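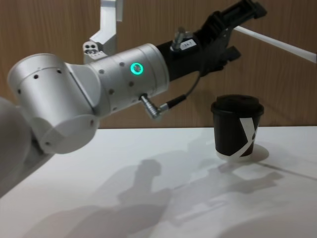
Looking After the Cup Cell: Your Questions

I keep the Temside cup cell running, and I get the same handful of questions every week, so I've put my answers in one place. If yours is missing, leave a note on the Braninville bench board and I'll add it.

What does the green ring light mean?

On our arm, green means powered up and ready to take a command. It does not mean safe to reach in! Hit the stop and wait for the ring to change before your hands go anywhere near the gripper. Same goes if you only want to nudge the cup over a little.

How much slack should the gripper cable have?

Enough for a nice easy loop between the elbow plug on the forearm and the gripper. I turn the wrist by hand to both ends of its travel with the power off and watch the loop the whole way. If it goes tight, or flops down far enough to brush a cup lid, I re-route it and try again. Please don't zip-tie it flat to the forearm (I did that my first month and killed a cable).

The plug feels loose. Can I just push it in?

Power down first, then push it straight in and turn the collar until it's snug. Fingers only, no pliers. If it still wiggles, tag the arm out and come find me.

How often do you check the wrist bolts?

Every 102 hours of run time, plus any time the gripper has bumped something. I put a paint mark across each bolt head and the adapter so I can tell at a glance whether one has crept. The torque card is taped inside the Bostex cabinet door, so use that and not your memory.

Why does the cup have tape on it?

We use a taped cup as our setup cup, lid on, and it stays with the cell. Grab a fresh one from the stack and your grip numbers will come out a bit different, which drives me nuts when I'm comparing with last week.

What do I do after swapping a gripper finger?

Run the Henriques routine, page 6 in the binder. Open the jaws fully, bring the gripper in well above the cup, then come down at the slow setting. I do 2 slow picks before I let it go at normal speed. Write the finger swap in the log, even if it went fine.

Can I wipe the table with the arm powered?

No, sorry. Park it, stop it, wipe it. A damp cloth is plenty for the white top, and go easy near the base.

The arm stops with a position error. Is it broken?

Probably not. Nine times out of ten something is snagging the cable or the setup cup has wandered off its spot. Clear that, reset, and try once more. If it stops again, leave it alone and call me at extension 1735.

Last updated 4/21/23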